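2021-07-13

Home late, feet killing me, but I want to get this down before I sleep and forget which bits were me and which bits were the sales pitch.

So the Clerkard trial system finally got its proper day. Nesma booked the training lab at Grelley for us, and the rep, Yasmine Filali, came with the console, two carts and a lot of cables (so many cables). I've been reading the brochure since March and I'd pretty much decided I wasn't going to like it. Well, I liked it! Mostly. The grip controls are lovely and light, and after 20 minutes my hands had quit fighting them. The scaling is the clever part - you move your wrist a lot and the tip moves a little, and you can change how much with a pedal. I had it set too slow all morning and felt like I was sewing in syrup.

Suturing was what I'd come for. Throwing the needle is easier than on our old setup, no question, and backhand passes that make me swear on a normal day felt almost polite. Knots are another story. There's no feel for tension, none, so you're going entirely by what the thread looks like, and dark thread over shiny pink tissue with the light bouncing back at you is hard work on the eyes. 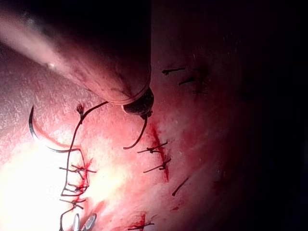
Nesma ties much better knots than I do, and she was very nice about it, which made it worse. Her trick is to keep the tails short and stop looking at the instrument altogether. I kept watching the tip like it might wander off. Yasmine says the light can be turned down per side, and I wish she'd said so before lunch instead of at 4 when we were packing up.

Things I still want answered: how long the tips really last (the brochure says one thing, Yasmine said "it depends"), whether the service contract covers the console screen, and who picks up the phone if it faults in the middle of a case. She wrote ticket number 3557 on the back of her card and promised me an email.

If they lend it to us for another week I'd say yes tomorrow. Buying it, I don't know yet. Must ask Nesma what they thought of it at Clivthorpe, and ice my thumb.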